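Toys, Games and Puzzles > Wooden and plain blocks > Repainting plain cubes: which red?

brickabrack_jo
October 2025
Hi all. I'm doing up a mixed bag of plain blocks I got off a bloke at the boot fair, no letters or pictures on them, and I can't settle on a red. My first go with the Vakwood tin came out more of a brick colour and my niece said it looked like liver. I want a proper pillar box red with no shine to speak of. I've got 86 of the things to do so I don't fancy getting it wrong twice! This is the sort of red I'm after:

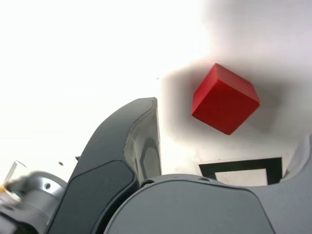 The red I want, corners nicely softened too

tinlid
Lovely colour. Flemano do one very close to that but it takes three coats and you'll hate every one of them. Don't go near their gloss.

Josefina Cáceres
I disagree with tinlid, two coats is plenty if you prime in grey first. I did a set last January with Flemano on top of Pacheco primer and they still look great. The rounded edges are the bit to watch, paint creeps off them and you get a pale line all the way round.

tinlid
Two coats on a test piece, maybe. Wait till they've been chucked in a box for a month.

brickabrack_jo
Ha, OK, I'll do a couple each way and see. Next question then, what do people put with red? I was going to do the lot in red and cream, very tasteful, but now I'm wobbling.

Nadège Carré
Please don't do cream, it goes grubby in a week and then the whole set looks tired. I'd go for strong plain colours every time, and I'd try them next to each other before you paint the lot (I didn't, and ended up with an orange that made everything look ill).

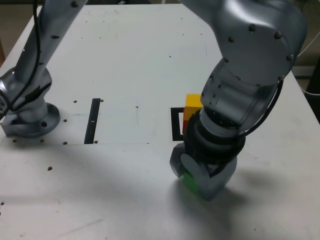 Yellow is my pick, and I'd have a green in there as well. Look how the yellow block sits on top of the red one, it's cheerful without trying, and the green one on that same white table holds its own too. Blue I can take or leave. Koditz do little sample pots, so you could do one block of each for hardly any money.

oldhob
Blue is essential, Nadège, what are you on about. Red, yellow, blue, done. Green is for people who couldn't find the blue.

Nadège Carré
We'll never agree on this, will we :)

Josefina Cáceres
With oldhob on blue, sorry! But yes to the sample pots. Rub the faces down between coats, 427 pages of forum advice and people still skip it.

brickabrack_jo
Right, no cream. Ordering red, yellow and green, and I'll think about the blue. Does anyone know if the Koditz pots need sealing after?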